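# Call for participants: people with opinions about spills

We are writing a code of good practice for robots that clean up after humans in shared kitchens, canteens and break rooms. It currently runs to 30 pages, four of which are a disagreement about the word "clean." We need outside help.

The project is called Kurian. It is run from Gretik's offices in Irkness by Veerle Koster and Faustine Carré, with Armelle Baudry looking after the test kitchen and Salamatu Sowah looking after the wording, a job she describes as the more dangerous of the two.

## What we're trying to settle

Rules for robot arms already exist, and plenty of them. They cover how fast an arm may move near a person, how hard it may press, and where the big red button goes. We have read them and we follow them. What they leave out is manners. An arm can meet every safety limit on the books and still push coffee off the edge of a counter into an open drawer of clean forks.

Our draft tries to deal with questions like these:

- Should an arm start on a spill while someone is still reaching across the counter for a napkin?
- How long does it wait after a person steps back? (The draft says 3 seconds. One of us thinks this is rude. One of us thinks it is reckless.)
- If it doesn't know what the liquid is, does it wipe, ask, or go and get somebody?
- When is a cloth too dirty to count as a cleaning tool?
- Who signs off that the job is done, and do they have to bend down and look at the surface sideways?

That last one is where the four pages went. A big puddle is easy to write a rule for. The thin film it leaves behind when you drag a cloth through it is much harder, and so are the little drops that landed somewhere else entirely. Section 6 used to say "until no liquid remains." Salamatu struck that out, on the grounds that it says nothing at all about sticky.

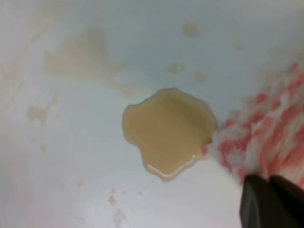

The current wording asks for a second pass over a wider area than the first, with a clean side of the cloth, and then a check by a person. We'd like to know whether people who wipe counters for a living find this sensible, insulting, or both.

## Who we want

We have room for 30 participants. We already have engineers, thank you, they are very keen. We would especially like to hear from:

- kitchen, canteen and cleaning staff, current or former
- parents of small children, who count as the above
- people who write or teach hygiene procedures
- anyone who has worked next to a robot arm and come away with a grievance
- people who use a wheelchair or a cane and care a great deal whether a floor is wet

You don't need a technical background. You do need to be over 18, comfortable reading plain English, and able to tell four polite people that their rule is silly.

## What you'd do

Everyone gets the draft two weeks ahead, on paper if you like. You read it and scribble on it. Then you come to Irkness for one day in April.

In the morning you watch the arm work through a set of spills, and score each one against the draft. You'll be behind a line on the floor for this, and Armelle takes the line seriously. In the afternoon we sit at a table and go through the scores rule by rule. Where you disagree with each other, we write down both sides. Anything that can't be settled goes into an annex, which is already getting long.

Participants are not being tested. The arm isn't really being tested either, though it doesn't get lunch.

## What you get

A flat fee of 200 euros for the day, your travel back to you within the month, and lunch. Your name goes in the published version if you want it there. If you'd prefer not to be associated with Section 6, we understand.

We will take notes during the discussion but won't record sound or video of participants. Your marked-up draft stays with us; tell us if you want a copy.

## Small print that matters

Gretik pays for the room and the fees. It doesn't get a veto over the text, and it has put that in writing. Clikorance, which lends us the arm, sees the final version on the same day as everybody else. If you work for either of them, or for a firm that sells cleaning robots, please say so when you apply. It won't rule you out, but we will seat you apart.

## How to apply

Send half a page to Dorian Caron at the Kurian desk, Gretik, Irkness, by December 14, 2018. Tell us what you do, which of the groups above you fit (if any), and what you need in order to take part: step-free access, an interpreter, a particular kind of lunch.

Please also describe, in a sentence or two, the worst spill you have ever had to deal with. Dorian reads all of these himself and asks that you keep it to liquids.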